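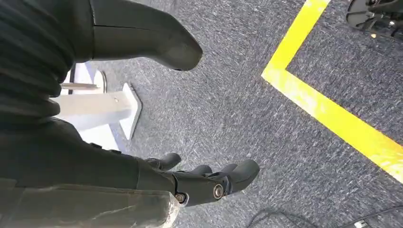
Scuffs and streaks on a light gray panel.

How to check a used phone before you pay

Sellers love the word "mint." I don't trust it, and a clean case tells you very little anyway.

1. Dial *#06# and compare the IMEI with the one in Settings. If they differ, walk away.
2. Open the battery page. Under 80 percent, knock the price down.
3. Make a call. Play a video at full volume.
4. Ask for the seller's account to be removed while you watch — "I'll do it tonight" won't do. 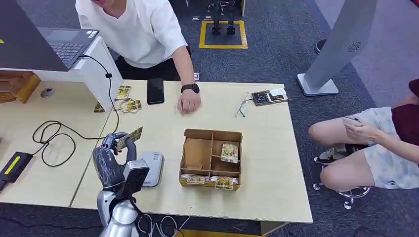
Cards in a divided cardboard box.

Apps like Derex promise a full health score in 12 seconds. I ran it 9 times on one phone and got four different scores. Skip it and do the steps by hand.

Updated 2/15/23 by Zulema Bustos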